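Running a sidewalk delivery robot on a street with parked cars - the rules we use

Quick write-up for new route leads at Fudis. Read it before your first site visit, not after. Covers small wheeled carriers only, the kind that stay at walking pace. If you run the bigger Kawaguchi units there's a separate sheet, ask Clive Bellamy for it.

Local law comes first. Check what your city says about sidewalk use, crossing the roadway and who has to be with the robot. Get it in writing. A phone call with the permits desk doesn't count.

Before you go out

Print the route map. Bring a tape measure, chalk, spare battery for the tablet. Drive the route once, slowly, then walk it both ways. Driving shows you the whole block, walking shows you the curbs. You need both.

Go at the time of day the robot will be working. We surveyed Brostwood at noon in January and had to redo most of it, light was totally different by the 4 pm deliveries.

Step 1. Drive the block and mark the trouble spots

Stop where you can see down to the next junction. Note these on the map:

- parked cars, which side, which way they face
- gates and driveways that open onto the sidewalk
- doorways people step out of
- poles, signposts, anything narrow
- hard shadow edges
- manhole covers and road markings if the route crosses there

Parked cars on both sides is the big one. A low robot coming out between two of them can't be seen by drivers until it's already in the road. Rule is simple - no crossings between parked cars, ever. Go on to the junction, even if it adds 70 yards.

Shadows next. Half the street dark and a patch of asphalt in full sun will give the cameras a hard time, and it moves through the day. Mark the edge and write the time next to it. Same goes for the white walls in bright sun, exposure tends to jump when the robot turns toward them.
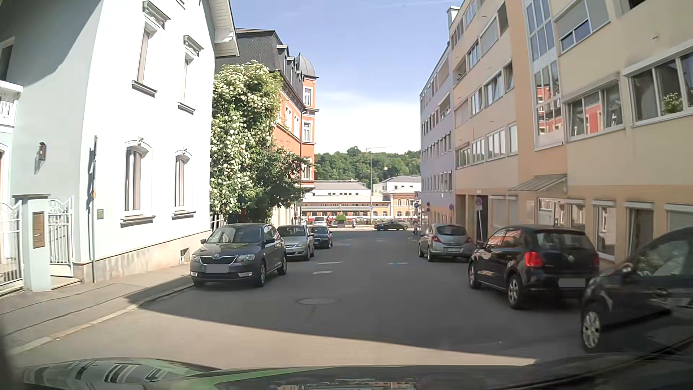
Step 2. Walk it and measure

Sidewalk width at the narrowest point, not the average. Measure from the wall or fence to the curb, then again at every pole. Our minimum is robot width plus room for a wheelchair to pass. If it doesnt fit, pick the other side or drop the block.

Check gates for swing. A gate that opens outward gets a slow zone, starting 3 yards before it.

Recessed entrances too. People come out of those fast and the robot gets no warning. Slow zone, plus keep to the curb side.

Step 3. Set the rules in Altirik

Open the route, load your notes as zones. Use the standard names or the night shift won't find them. Slow zone, stop-and-look, no-go. Don't invent new ones.

Every junction is stop-and-look. No exceptions for quiet streets. Someone waiting at the corner may or may not cross - the robot waits untill they've clearly gone or clearly aren't going.

Step 4. Supervised runs

We do 23 before a route gets signed off. Handler walks behind, close enough to hit the stop button. Log every stop, even the ones that seem silly. Marjorie Bellamy reviews the logs and she will send them back if the notes say "robot paused" and nothing else. Paused where, for what.

Any contact with a person, a pet or a car ends the run. Bring it in, write it up same day.

Privacy

Survey pictures - plates get grayed out before upload. Faces too if they're readable. Do it on the tablet, not later at the desk.

When to redo the survey

New construction, changed signs, trees filling out in spring. Branches over the sidewalk are easy to miss on a winter survey. Otherwise once every season, and put the new map in the same folder as the old one.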